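Comparing Two Sets of Gripper Fingers in Simulation Before You Buy Either

June 2018

If you have two arms and a part with a hole in the middle, sooner or later you will wonder whether the fingers that came with your gripper are the right ones. I spent a good while swapping hardware back and forth before Napaporn Sangkhawat talked me into trying it all in the simulator first, and I do wish I'd listened sooner (sorry, Napaporn!). So let's go through it the way we now do it at Flilwood.

Start with a bare table and a single arm doing the reaching. Leave the textures off, keep the floor grid on, and bring the gripper in from above with the fingers open. Stop just short of contact and save that pose, and give it a name you'll recognize next week. You will be coming back to it for every finger you test.

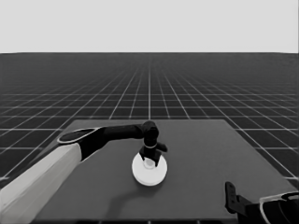
Top approach, fingers just above the small center piece.

Now load your first set of fingers and run 80 tries from the saved pose, nudging the part a little each time. Then load the second set and do the same 80, with the same nudges, please, or the two scores won't mean much. Our blunt pair managed 73 good grasps and the pointed pair did a bit better, though I'd be careful about reading too much into one part.

Once you're happy with the top approach, try coming in from the side, with the second arm given its own work across the table. Tapered fingers are lovely for this, as one can pass over a disc and the other under it.
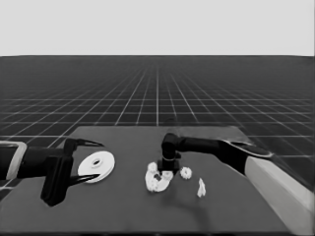

Boglárka Bíró wrote in to say that she'd keep the side approach for last, having lost almost 12 hours to a friction setting that was fine from above and hopeless from the side. Check yours on one slow grasp before you start a long batch, she says, and I'm passing that on gladly.

The last thing to compare is where the fingertips land. Move to a close view and look at the collar, with one tip on each side of it.

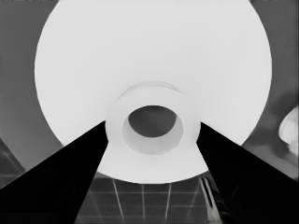

Step through the closing motion slowly and write down which tip touches first. If it's always the same one, shift the wrist a hair toward the other side and run a short batch again. Keep the finger files, the saved poses and your notes in one folder, and change only one thing between batches. We'll be putting the Rerkcombe controller through the same steps in September.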